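Re: [kurkthorpe-neighbors] Borrowing tables for the block supper

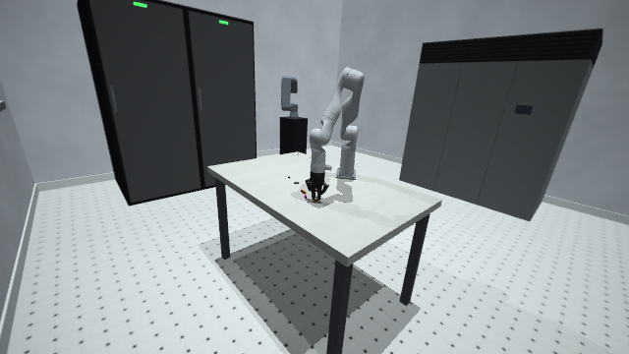
Pale top, dark square legs. The style I mean.

On 12 July 2024, the Zoludo Street end wrote:
> We need 18 tables by supper time and we have 5.
> Could people please bring whatever they own?
> Card tables are fine.

Card tables are not fine. I was at the April supper, where one folded up under a full pot of chili, and my good shoes have never been the same.

Moroz Rentals will do plain ones with fixed legs, and they want $400 for the lot, delivery included. Skenora is cheaper but makes you pick them up yourself, and I've seen the cars on this street. I can put in for 4 tables if the rest of you split what's left.

Also, whoever keeps signing me up for potato salad, please stop. I bring rolls. I have always brought rolls.

Reply to the list, please, so I don't have to forward everything again.

The rolls house, Kurkthorpe Lane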